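Project Report: Button Finder for the Setard Arm
Team Pokus, July 2018

1. Goal
Our software has to find push buttons by the colour of the cap and give a position to the arm planner. We wrote the detector in Python and tested it against the Rawashdeh colour set.

2. Wrist view
The first version used fixed colour limits. The grey, speckled table did not disturb it, but the yellow cap was sometimes labelled as orange. We changed to hue with a wider range — this solved most cases.

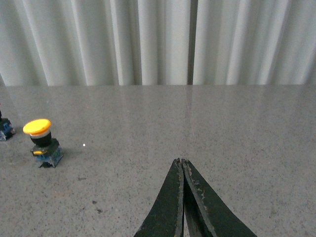
The planner then asks for a new estimate every 30 frames. Between two estimates it keeps the old one, so a wrong label can stay too long. We want to repair this in version 2.

3. Head view
From the head camera we also estimate which button is in front, using the lower edge of each base.

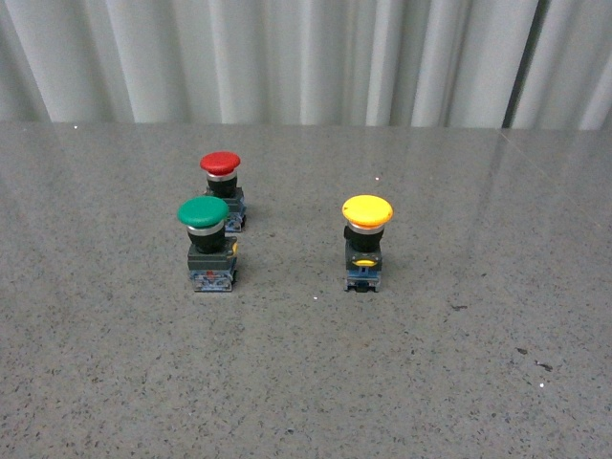 Figure 2. Red, green and yellow buttons on the table, with red set farthest back.

Overlap is still difficult, and the red base often gets a box which is too small.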